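Herow Folding Market Cart, reviewed after a month of grocery runs

I bought the Herow cart in December from a hardware store in Toledo. It has four wheels, a steel frame and a canvas liner that lifts out. I walk to the store and back, 15 minutes each way, and my old cart from Clolliris had lost a wheel.

Groceries in thin plastic bags ride fine in it.

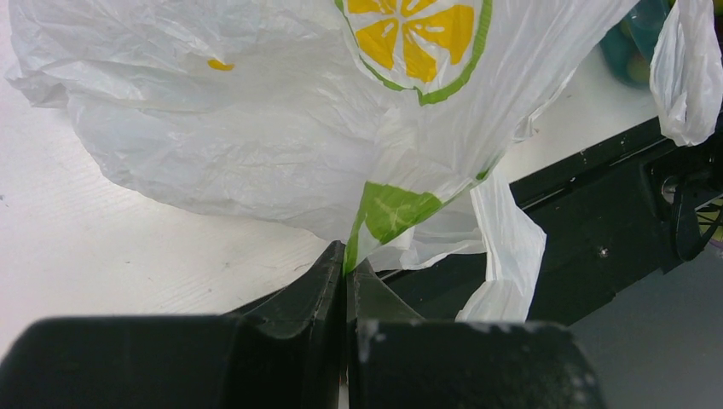
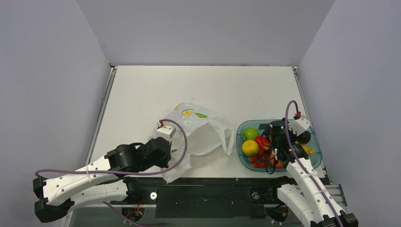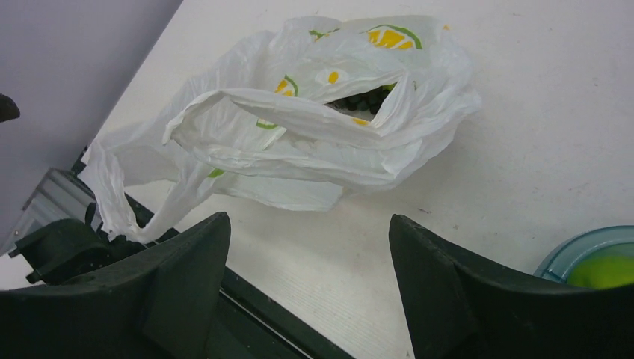
Flarnden, in a comment left on the store's page, says the liner sags once you put cans in it and that the bottom board should have been thicker. I agree about the board. I cut a piece of shelf to fit and the sagging stopped.

The wheels are the best part. They are rubber, they roll quietly on brick, and they handled packed snow without sliding sideways. Curbs are harder. You have to turn around and pull the cart up backward, same as with the Clolliris.

Folding takes two hands and a foot. The latch was stiff for the first week and has loosened a little. Folded, it is 4 inches thick and fits behind my coat rack.

The label says it holds 100 pounds. I have not tried that. Two sacks of potatoes and a case of water was my heaviest load, and the handle flexed more than I liked.

The liner washes by hand and dries overnight. The side pocket is too shallow for a phone.

3 out of 5. I would buy it again on sale.

Posted 19th January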